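*2025-04-21*

Agnes Granström has been moving robot arms around by hand for most of her working life. She began on a packing line in Dullville, where the arms were bolted down and did the same lift all day, and she now runs the teaching room at Pruneck, a small firm that records people doing table tasks through a pair of remote-controlled arms. The recordings are used to train the software that later runs the arms without a person.

We spoke for two hours in the teaching room, with one break when an operator needed her help with a stuck wrist joint.

I asked her first how an ordinary shift goes. She said it is mostly repetition. An operator sits behind the table and holds two leader arms, lighter copies of the ones that do the work. When the operator's hand moves, the working arm moves. When the operator squeezes, the gripper closes. A good operator records one task many times, with the objects put down a little differently each time.

"People think we program it," she said. "I haven't written a line of code in this job. I show it. Then I show it again with the thing turned the other way."

She learned the older method first, which is to take hold of the arm itself and push it through the motion while it records. She still likes it for certain jobs. Wiping a surface is one, because you can feel how hard you are pressing. But your own hands and sleeves end up in the camera views, and with two arms you run out of hands. Pruneck changed over to the leader arms in December, before she had made up her mind about them.

"I was against it for a week," she said. "You lose the feel. With your hand on the arm you know when you've touched the table. With the leader you have to see it."

So a lot of the training for new operators is about looking. Each working arm carries a small camera at the wrist, and she makes people spend time with that view before they record anything they plan to keep. The view tilts when the wrist tilts, and what seems level from the chair can look steep from there.

The task that came up most in our talk was cards. Plastic cards of the bank card size are hard for two-finger grippers. They are thin, they lie close to whatever is under them, and the fingers are thick by comparison. Her team works on cards in holders and cards standing in a clear organizer, on a table made up to look like one in somebody's home.

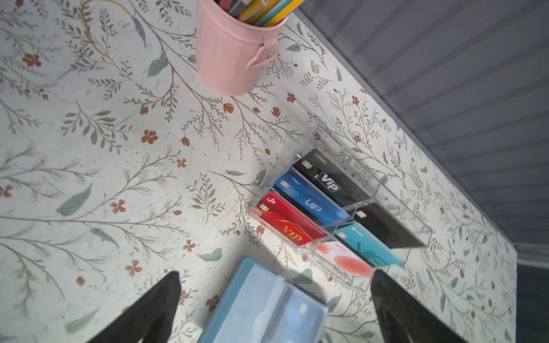 *The left wrist view at the card table, with the gripper open on either side of the blue card holder.*

Clear plastic gives her the most trouble. The walls of an organizer catch the light and show whatever is behind them, and an operator who is working from the camera alone can misjudge where the wall is. She tells people to look for the top edges and ignore the rest.

"New people go straight for the card," she said. "I want them to go for the space over the card, stop, and then come down. It's slower. But if you rush it, the robot learns to rush it."

The patterned cloth was her idea. The first card recordings were made on a bare gray top, and she felt the software got too used to it. Now the covers get changed, and other things stand on the table as well, such as a bucket of colored pencils. Those objects stay out of the task. The operator is told to work past them and leave them alone.

I asked how many recordings a task needs. She said it depends on who is asking. A client called Solheim wanted 3,000 of a single sorting task and would not pay for fewer. Pruneck delivered 2,860 that passed review, then went back in to make up the rest. Her own view is that 1,000 careful ones would have done.

"I can't prove that," she said. "The engineers want more, always. I look at the last few hundred and I can see the operator was tired. The arm wanders. There's a little shake before the grip. I'd throw those away."

Review is the part of the job she thinks gets too little time. Every recording is watched before it goes out, and 3 reasons will get one thrown out: a dropped object, a bump against something that wasn't part of the task, or a long pause in the middle. The pause is the one operators argue over. Someone stops to think, or scratches an ear, and then does the rest perfectly. It still goes.

"If you wait there, it waits there," she said. "It doesn't know you had an itch."

Small corrections are another matter, and she keeps them. If the fingers come down crooked and the operator lifts a little, turns the wrist and tries again, she marks the recording as good. The robot is going to come down crooked too, she said, and it needs to have seen what to do next.

Her arms are set up with software from Gultano, which she called fine, apart from the squeeze. At the factory setting the gripper closed too fast for her taste, and she had it turned down on both sides. Operators who arrive from other rooms complain that it feels heavy — she gives them a day to get used to it.

Her hiring is simple. She puts a person in the chair with an easy task and watches their shoulders. Gamers tend to do well early and get bored. The best operator she has trained used to hem curtains. She doesn't ask about computers at all.

Near the end I asked whether she minded teaching a machine to do something she could do herself in a second. She took a while with that one.

"I can pick up a card, sure," she said. "My mother can't, with her hands. She slides it to the edge of the counter and gets it from underneath. I recorded it her way once, to see if the arm could do it. It's a good way. We use it for the flat ones now."

She had another operator starting after lunch and wanted to check the wrist joint again before then, so we stopped there.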